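# Learning Cloth Handling from Hand-Held Gripper Demonstrations

Student project report, Thammasiri Robotics Laboratory
Prepared by Wiroj Noiphan
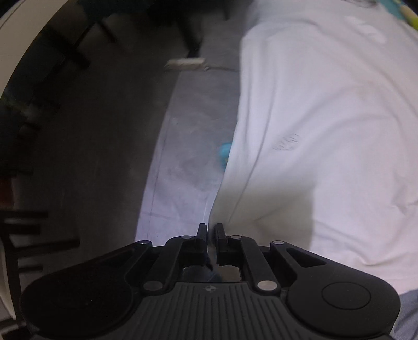
The project asked whether a folding policy could be trained from demonstrations recorded by hand, with no robot arm present during collection. Cloth was chosen as the test material. It changes shape with every contact, and the laboratory's earlier policy, Silance, had been trained only on rigid objects.

## Method

Demonstrations were recorded in ordinary rooms at the Somdale residence hall. The operator held the gripper close to the cloth, closed the fingers on an edge or fold, and carried it to the opposite side. Furniture and other household items were left where they stood, so that the policy would not come to depend on a clean background.

A total of 39 demonstrations were kept for training. Recordings in which the fingers left the camera's view were removed — these came mostly from the first Saturday session, before the operator had settled on a steady wrist position. The remaining recordings were used to train a new policy, named Tidemlow, which predicts finger width and gripper motion together.

## Results

Tidemlow completed the single fold in seven test trials. Silance, run under the same conditions, completed two. Four of the failures recorded for Tidemlow began with the fingers closing above the cloth without gripping it. White fabric was the most difficult case, as shallow folds gave little contrast under weak light.

## Remaining Work

The grasp height error should be addressed first. A contact signal from the fingers has been proposed — the present policy relies on images alone. Tests on a second fold were postponed until April.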